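4. Oiling and care of the Fareck bamboo board

This section applies to all Fareck boards with a juice groove. Read section 2 (Unpacking) first. Use only Rennie board oil or another food-safe mineral oil. Olive and sunflower oils turn rancid and must not be used.

4.1 First oiling

1. Wash the board by hand in warm water with a little washing-up liquid. Rinse both faces.
2. Dry with a clean cloth, then stand the board on its long edge for 13 hours.
3. Pour a small pool of oil on to the upper face and spread it along the grain with a lint-free cloth.
4. Work oil into the groove with a folded corner of the cloth. Do not leave oil standing in it.
5. Turn the board over and repeat steps 3 and 4. Oil the edges last.
6. Leave overnight. Wipe off any oil that has not soaked in.
7. Apply a second coat in the same way.

Note: a 500 ml bottle is enough for the first oiling and later top-up coats.

CAUTION: Oily cloths can catch fire without a flame. Lay them flat outdoors to dry before disposal.

4.2 Routine care

Wipe the board after each use. Re-oil when water no longer beads on the surface, or every 2 months, whichever comes first. In January and other heating months the interval may be shorter.

CAUTION: Do not put the board in a dishwasher, soak it in a sink or rest hot pans on it.

4.3 Marks and smells

Rub with coarse salt and half a lemon, rinse at once and dry as in step 2. Raised fibres may be sanded with fine paper along the grain, followed by one coat of oil.

Section revised 9/9/18, F. Metwally.

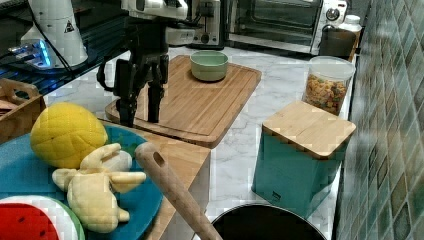 4.4 Storage

Store upright, away from radiators and direct sun. Do not wrap in plastic.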